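# The Closell Bench Mat

A mat is a boring thing to spend money on, and we've made our peace with that. Closell started making bench mats after Gwenllian Landeg put a soldering iron down on her mother's dining table and learned what her mother thought of her career choices. The table has been refinished. The mat has been on sale ever since.

It's a sheet of dense rubber with a cloth underside, it lies flat out of the box, and it doesn't smell like a tire store. The first version did. If you own one of those, write to us and we'll swap it.

## Sizes

| Name | Size | Thickness |
|---|---|---|
| Biria | 24 x 18 in | 2 mm |
| Lonine | 71 x 30 in | 2 mm |

The Lonine ships rolled, in a tube your delivery driver will have opinions about. Trim either one with a utility knife and a metal ruler. A plastic ruler also works, once.

## What it puts up with

- A hot tool set down for a moment, up to 300 °F. Longer than that and you'll have a souvenir.
- Glue, which peels off when dry. Super glue doesn't.
- Coffee. Wipe it up before lunch.
- Dropped screws, which land with a thud and mostly stay put.

It isn't a cutting mat. We print this on the tube, on the label and on the care card, and Unathi Ntuli still answers an email about it most mornings. She is very polite. Please don't cut on it.

## Color

Gray. We made a green one for a while and it sold to four people, all of whom wrote to say how much they liked it. It may come back in September if Buthelezi, who mix our rubber, can match the old batch.

## Picking a size

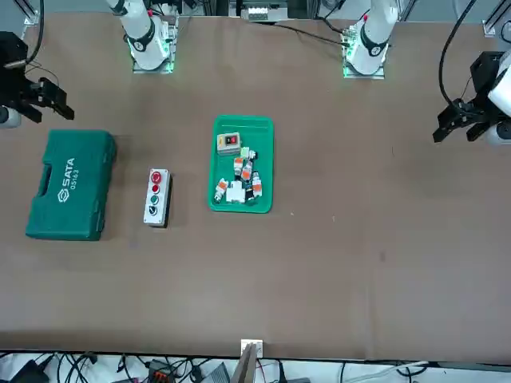

Most people buy too small. They measure the bare surface, forget that the lamp, the vise and the radio all live there too, and end up with a mat that covers the one part of the bench they never use. Measure the clear space in front of whatever is bolted down. On a table like this one, with two mounting plates at the far side, you'd stop the mat short of the plates and give it the open stretch of brown. Notching around a base is possible, but it never looks as good as you pictured it.

## Care and returns

Wash with dish soap and warm water, then dry it flat. Don't fold it. You have 90 days to send it back, trimmed or not, though we may ask what you were thinking.

Page updated June 2019.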